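About Somogyi

Somogyi is the handling division of Brellutside. We set up robotic hands for archive and print-room work: reaching, lifting, turning and placing items that staff used to move by hand all shift. Our first site, Turkitz, runs 343 handling tasks through the Clolel scheduling software.

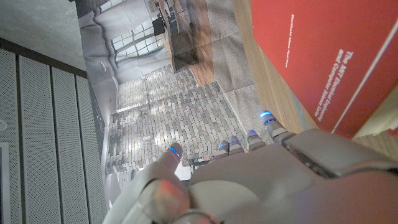

Robotic hand with lit fingertips over a large print, index work area.

Operators at Turkitz no longer carry stock between benches. They write task sheets, check grip settings and clear faults. Each operator completes 80 hours of paid training before working alone. Manual lifting remains in place for bound volumes over the rated load and for damaged paper.

Job grades were revised in August to match the new duties. Shift length did not change.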